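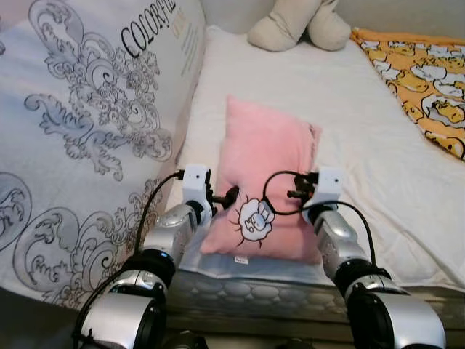
Mellside Guest Rooms: Bedding Renewal
Progress report to the Gatus Fund
22/10/2018

1. Work completed

The bedding inventory is finished. It lists 133 pillows in use or in storage, of which 79 are standard sleeping pillows. The remainder are decorative or plush and were not covered by the original laundry schedule.

White sheets are now the standard for all beds. Plush pillows, including the pink one with the cartoon emblem, stay in service as top pillows and are placed last, upright and with the emblem facing the foot of the bed. Care labels are left attached.

2. Laundry

The contract with Lachance began at the start of the period. Sheets and pillowcases are washed at 60 degrees. Plush items are washed separately on a cool cycle and air dried. Two returns arrived with flattened filling - both were reshaped by hand and put back on the shelf.

Seven pillows were withdrawn for split seams. Replacements have been ordered from Gridlow and delivery is expected before the end of October.

3. Open items

The linen closet on the upper floor still lacks shelf labels. Plush and standard pillows are being stored together there, and this slows the room change.

The bed-making sheet needs a line on smoothing the under-cloth before pillows are set down. A revised version will be sent with the next report.

4. Budget

Spending is within the approved amount. No transfer between budget lines is requested.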